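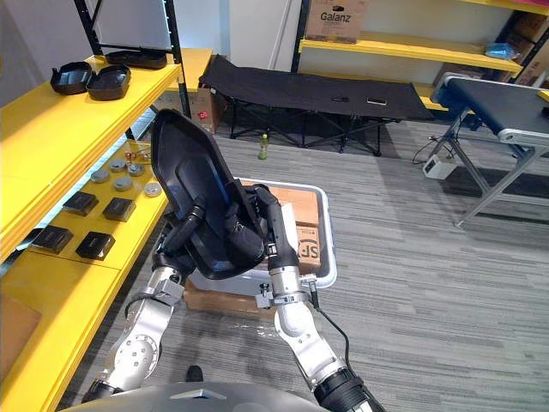 Shelves, Trays and Small Parts: Keeping a Parts Corner Usable
Speaker notes, 2022-04-16

Opening

Wait for people to sit down. Don't start with the title slide, start with the question: who here has opened a third bag of the same fittings this year because the first two were somewhere?

Let the hands go up. Mine goes up too.

Say what the talk covers. Storage for a small assembly room, the kind with one or two shelving units and a pile of deliveries by the door. I love this subject and I'm going to try to keep it to the time we have!

Mention that the handout has the label sheet on the back, so there's no need to copy anything from the screen.

Part one: the top shelf

Molded trays go up high. They're big, they're light for their size, and you can tell from across the room whether there are any left. At Brirkholm we had them on the floor for a whole winter and people kept stepping over them to get to the fittings.

Points to make:
Tall yellow shelf boards with black metal uprights — dark trays stand out beautifully on that color. We didn't plan it that way, we just bought what was on sale.
Don't nest curved trays too tightly. Two or three that sit at an angle are easier to grab than a neat stack that grips itself shut.
Turn a tray over before you put it up. Look inside the curve, run a thumb along the edge, check the corners.
If a tray has a recess, store it recess up so you can see whether something got left in it. (Tell the story of the missing hex keys. Short version only.)

Someone will ask about putting trays on their edge like records. Yes, it works, as long as there's a divider. Without one they slide, and then the whole row goes.

Part two: the middle shelf

This is my favorite part, so slow down.

The middle shelf is where your hands go all day. Small metal discs, brass fittings, little square boxes. Everything here should be something you can pick up without bending or stretching.

Square boxes are wonderful. They line up in rows all by themselves and you can see right away when one is missing from its corner. Black ones do need a label on top as well as on the front, as I learned at Stirkis when I opened every box on the shelf looking for one washer.

Round flat parts are the opposite. Discs wander. Put five down in a line, bump the shelf once, and you've got parts all over the board. Options, cheapest first:
A strip of rubber mat cut to the depth of the shelf
A shallow lid from any old box
A peg, if the disc has a hole in the middle

Pass the rubber mat around at this point. Make sure it comes back.

Small brass and red fittings can live behind the discs only if nothing tall stands in front of them. Once a taller box moves in, they disappear, and then somebody orders another 100. We did precisely this. Two bags of 100, same part, same month. The order number ended in 1678 and I can still see it on the slip.

Pause here for questions. People always want to talk about fittings.

Part three: the floor and the bin

Cardboard is the thing that takes over a room. It comes in with every delivery, it feels useful, and it stays.

What works for us now is one plastic bin with a rounded rim, boxes standing upright inside it. Upright matters so much! You can flick through them like files and pull out the size you need for a return. A box lying flat under the bin is fine for a day or two, but say out loud that it shouldn't become a second pile.

Rules for the bin:
One bin. When it's full, something goes out.
Keep boxes with clear shipping marks turned so you can read them.
Tape off, labels off, before a box goes in. Doing it later never happens.
Carpet under the bin needs a vacuum now and then, as cardboard dust gets everywhere.

Compare briefly with Clumier, where they went the other way and flattened everything. It looked very tidy, and then they had nothing to ship in. Both ways can work. It depends how much you send back.

Part four: moving big trays

Quick practical bit, with the demo tray from the table.

Hold it by both sides, never by one corner. Tilt it back a little so the inside faces up, and anything loose stays in the bottom. Clear a landing spot first. If you have to set it down for a second, the rim of the bin is tempting, but check that the boxes inside aren't poking up into the tray.

Ask for someone from the front row to try it. Swap hands, tilt, set down. Thank them, give them a fitting to keep.

If there's time

The Stüber slides: shelf heights for shorter and taller people sharing one unit. Skip the first chart and go straight to the photos of the labels.

Also the question of clear boxes versus black ones. I go back and forth on this and would really like to hear what the room thinks.

Last slide

Leave the label sheet up on the screen. Ask everyone to pick one shelf, only one, and sort it before the next meetup in April. Collect the rubber mat and the sample boxes on the way out.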